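Tidying robots still a long way from the kitchen, Clurnamley meeting hears

29/04/2026

CLURNAMLEY – A household robot that can put away a family's clutter without help is still years off, according to two of the people trying to build one, and a retailer who had hoped to put machines to work on his own shelves says he has stopped waiting.

Thiele, which develops software for robot arms, told an audience at the Clurnamley library that its tidying system had completed 1,038 attempts at a single chore since October. The chore is easy to describe. Pick up a container from a table, find the shelf it belongs on, and set it down there without knocking anything over.

Bastian Reuter, who runs the trials, would not say how many of the attempts ended well. "It depends what you call finished," he said when pressed from the floor. "If the bowl is on the shelf but hanging over the front, some of my colleagues count that. I don't."

A person doing the same job takes a few seconds and does not think about it. Thiele's machine, by Reuter's own account, averages 27 seconds for each item on a good day, and that figure leaves out the times when someone has to step in and start it over.
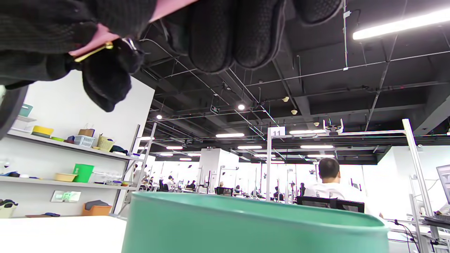
Much of the trouble is in the variety. A stiff plastic tub keeps its shape when it is gripped. A folded cloth does not, and a drinking glass gives very little warning before it slips. Shelves in real homes also hold things that have no fixed place at all, and a machine trained on neat rows tends to stall when it meets a basket with a box sitting on top.

Ketsara Hemmin, who works with Reuter, said the company now gets more out of recording people's hands at ordinary chores than out of letting the arm practice alone. She expects the recordings to help with grasping. She was less sure about judgment, such as knowing that a shoe should not go next to a salad bowl.

That is a long way from the tone of last year's announcements, when Thiele spoke of a home trial in 400 households. The trial has not begun. Reuter said there was no new date and he did not want to offer one.

Detlef Petersen, who owns the Drullport housewares store, was once keen. He rented 2 shelf-stocking units from another supplier, Reseck, and sent both back before the lease was up. They were fine with cartons, he said, provided the cartons were all the same size and the aisle was clear. His aisles are seldom clear.

"I had one employee following each machine to fix what it did," Petersen said. "So I was paying for the machine and for the employee."

Reseck did not answer a request for comment.

Tayla Bolger, who came to the meeting because she looks after her mother at home, asked whether any system on show could empty a dishwasher. Hemmin said parts of the job had been done in the lab, with plates of one kind. Bolger asked about mixed plates, cups and knives. Hemmin said no.

Thiele plans another public session at the library in October.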